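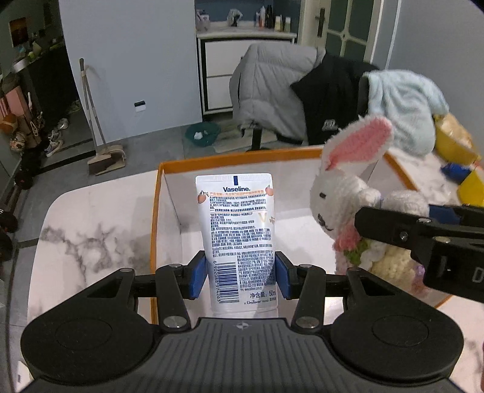 Fig. 3 – Tube with the cap down, open box behind, soft toy at the side.

3.2 Packing the Ketari gift box

Before you start, wipe the table and let it dry. Put the box on it with the open side up.

1. Check the net content printed on each tube. The tube in Fig. 3 is marked 50ml. Tubes up to 200 ml can go in this box, but only lying flat.

2. Close the cap firmly by hand. Do not use pliers or any other tool for this.

3. Turn the tube so that the barcode looks up. The person at the Davero counter can then scan it without taking out the contents.

4. Lay the tube along the longer wall of the box. Press it gently against the wall – it should not bend.

5. Put the soft toy in last, with its face up. If the toy has tall ears, as the bunny has, fold them softly to the back of the head.

6. Fill the free space with tissue paper and write the box number on the packing card (for example 151 or 171).

Note: Crocheted flowers lose their shape easily. Keep the bouquet on the top side and put no tube over it.

Caution: Do not leave a packed box in a hot car or in direct sun. The lotion can become thin and leak, and the stain is difficult to remove from coloured yarn.

For closing the lid and tying the ribbon, go to 3.3.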